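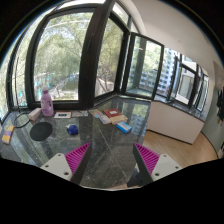 Retley Hand-Held Gripper, pair of ridged pads included

If you're planning a season of recording in people's homes, this is the one we'd gently steer you towards, and we're always happy to talk budgets before you commit. Each kit is $1188, with spare pads at $34 a pair (do put a few aside, they're easy to forget when the quote goes in). Orders of 8 or more ship from Nustholm in 7 working days. Ask for Nazanin Taheri, who'll colour-match your pads too!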